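Visit to the Skunerance packing rooms, Almont
2019-07-11

The open day started at the side entrance, where we signed a sheet and got a paper badge. Parking was free but the lot behind the building filled up early, and I ended up on the street by the feed store. Skunerance packs small household orders for shops that don't want to do it themselves: soap, toothpaste, bottles, batteries, that sort of thing. I went because our own stockroom uses cardboard trays and we go through far too many of them.

Groups were limited to 15 people. The first stop was the shelving hall, with 400 numbered bin positions along the long wall. Stock is kept by size first and by type second. Small boxes sit at waist height, bottles lower down, and the slow sellers go up top where you need the step. After the hall we went on to the table area.

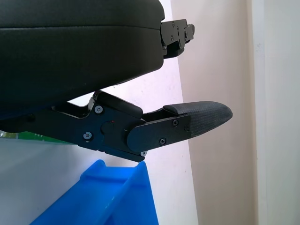
Wouldn't it be quicker to pack straight into the shipping carton and skip the bin, one visitor wanted to know. The guide answered that they had tried it for a season. Orders got closed up before they were checked, and opening a taped carton costs more time than tipping out a bin. The visitor said her shop had the same trouble with mailing bags.

The bins

I spent most of my time on this part. Skunerance buys its bins from Durner and used to buy them from Gündoğdu. The older ones are still around in the back rooms, where they hold tape and labels. The guide had no complaint about them except that they were too deep for small orders. A tube of hand cream at the bottom of a deep bin gets missed.

Every order starts with one bin in the middle of the table, long side running away from the packer. Items wait on the table to the left and right and go in after they are checked against the slip.

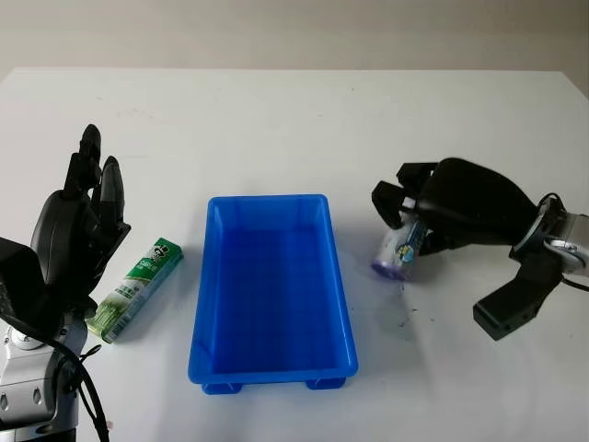 Our trays at home sit flat on the counter, and they soak up whatever has been spilled there. I had been looking for something that stands clear of the surface. The blue bin has small feet at the front corners that lift it a little off the table. It also has a thin rolled rim, and the walls slope in toward the bottom. I asked about cleaning and was told they get a wipe at the end of the shift and a proper wash once a month. The price was given as part of a bulk order, so I can't compare it with what we pay for cardboard. I have written to ask for a single price.

Setting out an order

The rule at Skunerance is that boxes and round items don't start out on the same side. Boxes can be put down any way. Round things are apt to roll, so they get the other side and are kept close to the bin. A toothpaste box in green and white was on the left of the bin, at a slant. Nobody is asked to line things up neatly, only to keep the two sides apart. I would have expected stricter rules, but the guide said straightening boxes adds time and the customer never sees it.
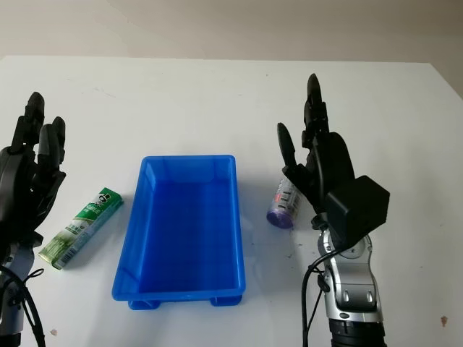
Last stop and getting home

The tour finished in the shipping room, where cartons are weighed and labeled. The board by the door gave 759 orders for the week before. Coffee was in the hallway, with rolls from the bakery across the road. The next open day is in October, and you have to sign up at the front office.

Contact | Copyright 2019 | Back to top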